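**Hillano** – Wednesday, November 26, 2025

Got my pair of hand grippers to the fruit stage. Blue pads on the fingers, tray on the table, tomato first.

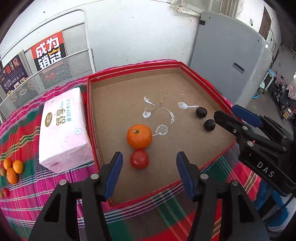 I'm at 184 grabs and the wrist is fine so far – the spring I ordered is way too stiff though.

**Brirent**

Lose the tray! The rim gets in the way of the fingers. I'd work straight on the cloth.

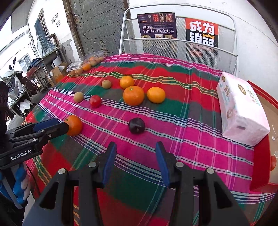
*Orange in the left jaws, second gripper open*

**Bhuiyan**

Disagree, Brirent. I want a rim so round stuff can't roll off my bench. Hillano, what about small things?
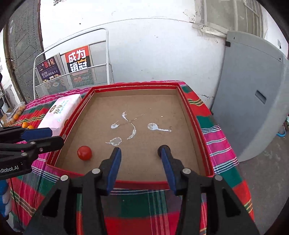

**Pads and grip**

**Hillano**

Cherry tomatoes scare me, I squeeze too hard. Softer pads maybe? I have 200 grabs to do before December and I'd hate to redo them.

**Brirent**

Softer pads wear out fast. Mine were junk after 532. Fix the spring first. And mix your fruit more, kiwis and plums next to the apples.

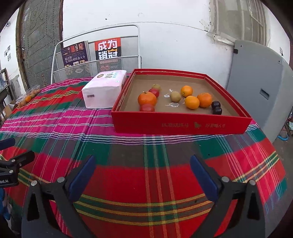
**Plastgate**

I'm with Bhuiyan, keep the tray. What spring is in there now?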